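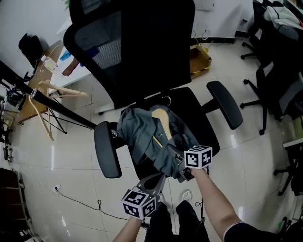

Last changed: 2019-04-20

# Jisero

Jisero is a pair of hand-held grippers for recording hand work, plus the recordings made with them so far. The grippers were built at home and finished at the Stindent shared workshop. This repo holds the part files, the recording scripts and the notes on the garment set.

## What's in the repo

- `parts/` – print files for the handle, jaw mounts and cube base
- `markers/` – sheets for the cube faces, left and right
- `lorkel/` – the tool that turns raw video into gripper poses
- `garment/` – index files for the garment set (the video is a separate download)
- `notes/` – build log, not very tidy

## Hardware

Each gripper has two jaws worked by the hand that holds it. A white cube with black square markers is mounted on each one, and pose tracking depends entirely on it. Left and right cubes use different marker IDs. If you swap them, Lorkel will still run and give you a clean-looking file with the hands crossed, so check the first clip before you record a whole batch.

Print the cube base solid. The first version was hollow and flexed when the jaws closed hard on thick fabric.

The markers have to be matte. Glossy paper picks up the ceiling lights and whole faces drop out.

## The garment set

The task is a shirt-type garment and a wooden hanger on the seat of an office chair. Both hands are used. The recordings are made from head height, looking down, so the wearer's forearms and legs are in view most of the time.

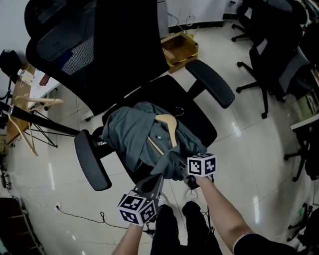
An edge or corner of cloth is the easiest thing to pinch, and a lot of clips start that way. Grabbing the middle of a folded area works too, but the jaws tend to pick up two layers.

| Item | Value |
|---|---|
| Clips kept | 781 |
| Clips recorded | 1597 |
| Grippers | 2 |
| Garments | 7 |

Most of the dropped clips were lost to tracking – a forearm passes over one cube and the pose jumps. Lorkel flags any jump and the clip goes out. There is no smoothing across gaps.

## Running it

Put the raw files in one folder and run:

```
python lorkel/convert.py --in raw/ --out poses/
python lorkel/check.py poses/
```

`check.py` prints one line per clip. Anything marked `JUMP` or `SWAP` should be looked at by hand. Jaw opening is stored from 0 (closed) to 1 (fully open).

## Known problems

- The chair can turn or roll during a clip, and its position is not tracked. Lock the casters if yours can be locked.
- Black mesh behind dark cloth makes the edge of the garment hard to find automatically. There are no cloth masks in this release.
- The room was in normal use, with other furniture, boxes and cables on the floor. Backgrounds were left alone.
- Jaw calibration drifts over a long session. Recalibrate when you change garments.

## Next

The arm build, Chala, has its own repo and can't replay these clips yet. The wrist mount needs a redraw first. A second set with a table in place of the chair is planned for May.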